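27 October 2025 – open day prep and visit notes, Flellilbridge

Visitors from Beaudoin in at 10:00, Sayaka Sakai plus two from her handling group. Tatsuya ran the demo, I kept the log.

Showed the garment task first. Clila arm on the short bench, hoodie onto a plastic hanger, then onto the rail. Gripper force set to 133 on the controller scale, same as last week. First run fine. Second run dropped the left shoulder when the hanger turned in the fingers. Third run fine after Tatsuya taped the jaw pads. Tape is not a fix. Order new pads.

Cycle time limit was 2000 ms per grasp attempt. Sakai asked why we don't let it retry for longer. Tried it at 2343 with her watching and the extra time went into hunting along the collar, no better grip at the end of it. Put it back to 2000.

Then the human reference clips, head view, hangers and jackets on a bed. 445 clips indexed so far. Sakai wanted to know how we label the moment the hand commits to a hanger in a pile. Current rule is first contact, which is poor when the hand is blurred. Tatsuya prefers the frame where the fingers start to close. Left open.

Wires against plastic came up again. The Wostus depth unit loses thin wire hangers at bench distance – known since January, still not written up. My job.

To do:
pads
write up wire hanger dropout
send Sakai the label rules, both versions
move the e-stop, visitors kept standing in front of it

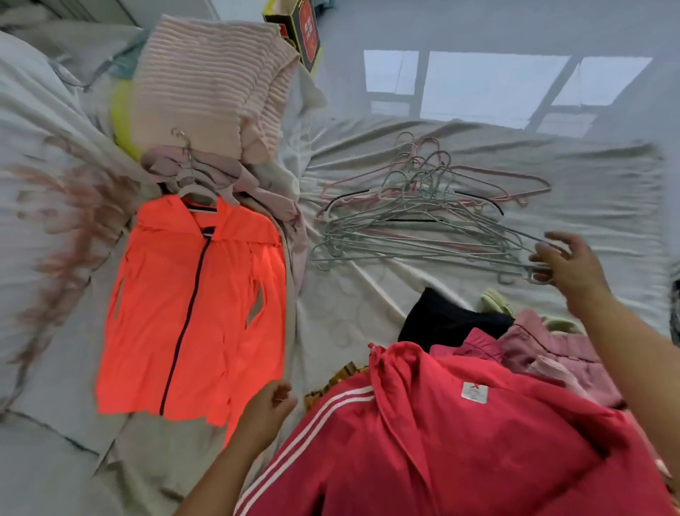 Which grasp time limit stays in use for the public demo?
2000 ms. The longer setting gave no better grip on the collar, so it goes back in only if the new pads change that.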